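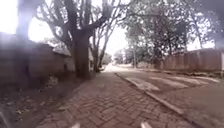
Why are sidewalk bricks so often laid in a herringbone pattern?

Each brick in a herringbone pattern meets its neighbors at right angles, and the resulting interlock keeps the bricks from sliding when feet, carts or vehicles push against them. Straight rows can creep along their joints under the same load.

Brick sidewalk

A brick sidewalk is a walkway surfaced with small units of fired clay, or with concrete pavers made to a similar size, set on a prepared bed. The units are usually rectangular. The term covers both flexible construction, in which the pavers rest on sand, and rigid construction, in which they are set in mortar over a concrete slab.

Patterns

The common patterns are running bond, basket weave and herringbone. Herringbone may be laid at 45 or 90 degrees to the edge of the walk. The 45-degree form requires more cutting along both sides, and the cut pieces must be large enough to stay in place. Running bond is quicker to lay and is often chosen for garden paths and other places with light use.

Color

Clay pavers take their color from the minerals in the clay and from the heat of the kiln. Iron-bearing clays fire to red, brown and terracotta, and a single batch may hold several shades. Installers draw from more than one pallet at a time so that the shades are mixed across the walk. Concrete pavers are colored with pigment and may lighten with age.

Edges and curbs

A flexible pavement depends on firm edges. On the street side this support is normally given by a curb of concrete or stone, which also separates people on foot from traffic and directs rainwater along the gutter. The far side may be held by a wall footing, a buried edging strip or a row of bricks set on end. Where a strip of bare soil lies between the walk and a boundary wall, rain can carry dirt onto the bricks — a frequent cause of clogged joints.

Crossings

Where a sidewalk meets a marked crossing, the curb may be lowered to form a ramp. The crossing itself is commonly painted in wide white stripes on the road surface. Tires and weather wear the paint away unevenly, and stripes are repainted as part of routine street upkeep.

History

In Orkthorpe, a town order of 1732 required householders to pave the ground before their doors in brick or flat stone. The neighboring town of Brerness adopted a similar rule later. The surveyor Malachy Coughlan, who recorded the older walks of both towns, listed 14 surviving stretches laid in herringbone.

Maintenance

Sunken areas are repaired by lifting the bricks, leveling the bed and setting the same bricks back. Joints are then refilled with dry sand — swept in from several directions — and the surface is compacted. Weeds are removed by hand or with hot water.

See also: Curb; Crosswalk; Paver; Running bond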